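4. Setting up your shelf and label printer

By now you should have the Heromness app on your phone and the Hao label printer charged. Mine took ages the first time, so if the light is still orange, go and have a cup of tea – it won't pair until it's green.

4.1 Pairing the printer

1. Hold the side button until the printer beeps twice.
2. Open the app, tap Add a printer and pick Hao from the list.
3. Type in the code on the slip of card in the box. Mine was 43 followed by my own postcode, yours will be different.
4. Print a test label. If it comes out blank, the roll is in upside down (I've done this more than once!).

Note: the printer won't talk to two phones at once. Guoqing Jiang wrote to me in November after losing an entire evening to this, so do log out of the old phone first.

4.2 Making your first shelf

1. Tap New shelf and give it a short name. Anything over 10 letters gets chopped off on the label.
2. Choose a label size. I use size 9 for nearly everything and keep 39 for the big storage tubs in the loft.
3. Add your things one at a time. You can put in a date you opened something, which I love, and a reminder for when it wants replacing.
4. Press Save before you print. The app doesn't do it for you and I do wish it would.

Caution: keep the printer lid shut while it's feeding. The cutter behind it is sharp.

4.3 Sticking the labels on

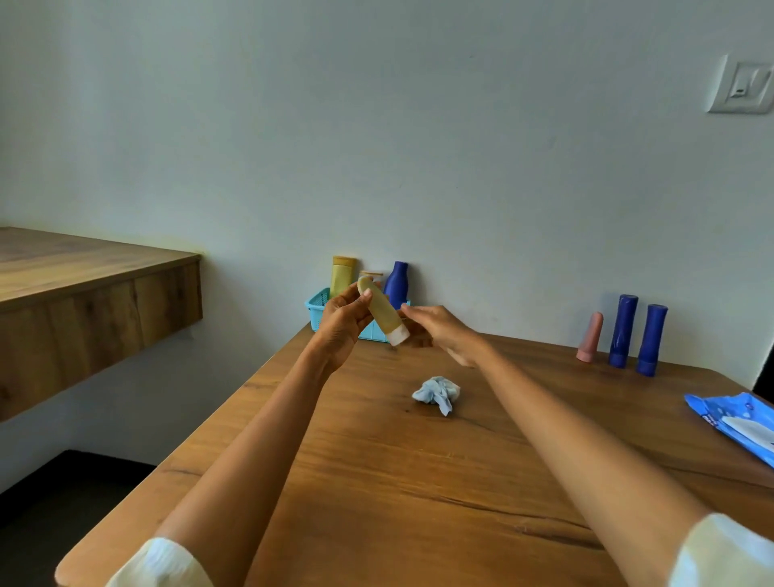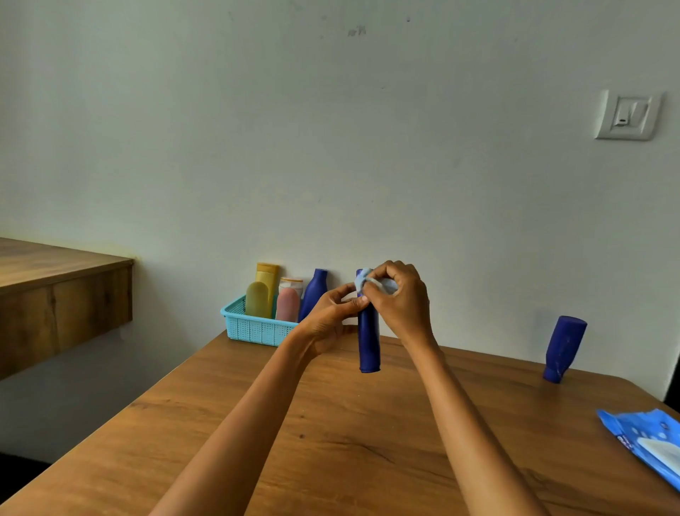

Hiltex labels are the ones I'd buy again, and the Hillance ones are fine for cardboard but curl up on anything shiny. Peel from the corner with the little notch and press from the middle outwards. Stiff, smooth sides like the dark blue bottle's are easy going and you can use any size you fancy. A squeeze tube like the pale yellow one is more of a fiddle, so go for the narrowest label and stick it near the cap, where it bends least. Leave it alone for an hour afterwards. If one does go on crooked, you can lift it once and try again, but after that the glue gives up and you'll need to print another from the History tab.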